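News > Community > Founders' Letter

Spring demo evening: what we have planned so far

Well, we are nearly there, and if you had told us back in November that we would be writing to you about a full house, we would have smiled politely and gone back to worrying about chairs. The spring demo evening has 244 places and 122 of them were taken before we had even finished the poster, so thank you, all of you, for passing the word along to friends and old colleagues and (in one lovely case) an entire evening pottery class.

Thirteen young companies will be presenting this time. Some of you will remember Lendix from the autumn, when they had a notebook full of ideas and a very small table by the coat rack. They are back with paying customers and a proper stand, and we could not be more pleased for them. Rolik is joining us for the first time, and so is Nghiêm, whose application made all of us in the office put down our coffee and read it twice.

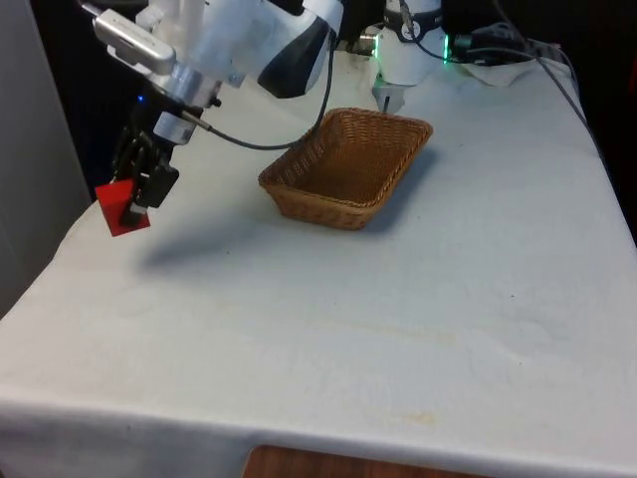

Do I need to be a founder to come along?
Anyone who is curious is welcome, and a good third of the room last time had never started a company and had no plans to.

Doors open at 6 in the evening and the first pitch begins at half past. Each team gets nine minutes on stage, questions included, and we will be a little stricter with the bell than we were last year, when things ran on so long that the soup went cold. If you want to talk to a team properly, save it for the break. They will all be at their stands, and they would much rather have a real chat than hand you another card.

We are also bringing back the open mentor tables, which so many of you asked for. You sit down with somebody who has been through it before — hiring, pricing, that first awful tax year — and you ask whatever you like.
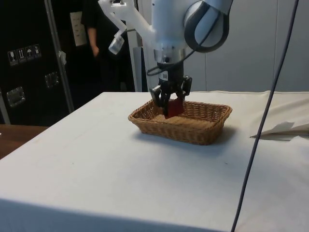 The sign-up sheet for those will be by the main door from 6, and it does fill quickly, so please put your name down before you go looking for the food. One slot per person to begin with, and if there are gaps after the break you are very welcome to come back for another.

Supper is being looked after by Fitetti, as it was in the autumn, and yes, the little onion tarts are on the list again. Do write to us beforehand if there is anything you can't eat.
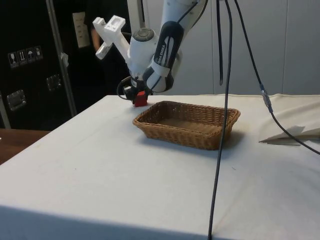

Getting here

The side entrance is the one to use, as the front steps are still being repaired. Parking is tight after 5, so the bus is your friend, and there is plenty of room for bicycles in the courtyard. If you have a ticket and find you can't make it, send us a quick note and we will pass it to the next person on the waiting list.

13 shares | 9 comments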